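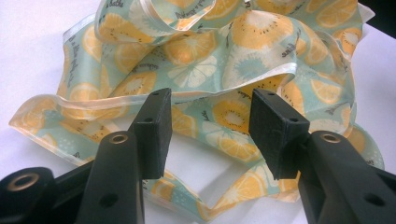
Keskinen Two-Finger Packing Gripper

4 min read

The Keskinen is a parallel gripper for mixed-item packing benches, where soft goods and rigid containers arrive in the same order. It is supplied in a hand-held version for recording tasks and in an arm-mounted version for running them. Both use the same fingers and the same pads, so a grasp recorded by a packer at the bench can be replayed on the arm without changing the contact surfaces.

Fingers and pads

The fingers are black plastic with brass-colored ring inserts. Each carries a rectangular pad with a matte, slightly textured face. Pads are a wear part and are sold in sets of 71 pairs for multi-bench sites, or singly through the spares list. Inspect them at the start of each shift and replace both sides together.

Handling soft items

Printed fabric with a stiff hem is a difficult item for any two-finger tool. The folds change shape every time the piece is set down, and a glossy edge gives less grip than the cloth beside it. Recommended practice:

— Approach with the fingers open and the pads on either side of a raised fold.
— Close on cloth. Avoid closing on the hem alone.
— Lift slowly until the lowest fold clears the table, then move sideways.

A second gripper can be used to hold a bag open while the first one loads it. The controller treats the two as separate tools with a shared stop.

Handling bottles

Upright drink bottles should be taken at the neck and cap, with one pad on each side. This keeps the pads off the label and leaves the body of the bottle free to go into a bag or carton. Set the closing force for the softest bottle in the batch. A capped plastic bottle with a ribbed cap, such as the 统一®阿萨姆 bottle in the gripper, needs no special pad.
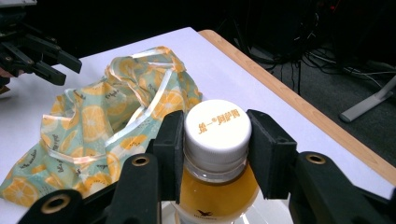 What changes at the bench

The Werner site in Cado ran the gripper for 600 hours on its small-order line before the current release. Packers there no longer reach for every bottle. They record new grasps with the hand-held unit, clear failed picks, and check finished bags. The reach count per packer fell by 383 per shift in the site's own log.

The work also moved. Annatjie Shezi, line lead, asked for recording time to be scheduled as part of the shift — it had been fitted in during changeovers — and the site now does this. Pay grade for recording work is set by the operator of the line and should be agreed before installation. Training takes four sessions.

Ordering

Both versions ship with one set of fingers, one pair of pads and a bench stop. Arm adapters are ordered separately from Kuviler. Release notes for the controller were last revised 3/29/23.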